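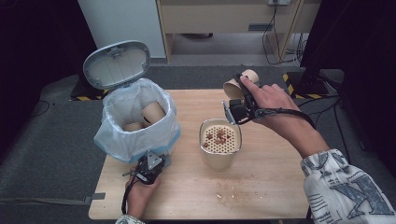

Fung-ping Chuang
12/15/18

Went back to one coffee a day in September. Writing down how it went, mostly for me.

I was at four cups by then. Two at home, two from the Wondale on the corner, and the last one was usually after 5 pm. Sleep was bad and I blamed the mattress.

First week was headaches. Day three was the worst. I took a nap in the car at lunch.

Second week I switched the afternoon cup to barley tea. Phúc Lục at work gave me a bag of it. Tastes like toast. I like it now.

The one cup I kept is the 7 am one. 21 grams of beans, medium grind, kettle just off the boil. No sugar - I never took sugar anyway.

Money: I was spending 65 a month on takeout coffee. Now it's close to nothing. I also throw out a lot fewer paper cups.

Sleep got better in week four. I still wake up at 3 some nights, but I fall back asleep.

Slipped twice. Once on the drive to Flirkcombe, once at my cousin's wedding. Had a headache the next day both times.

Someone asked about decaf. Tried two brands, didn't finish either bag. If you have one you like, send me the name.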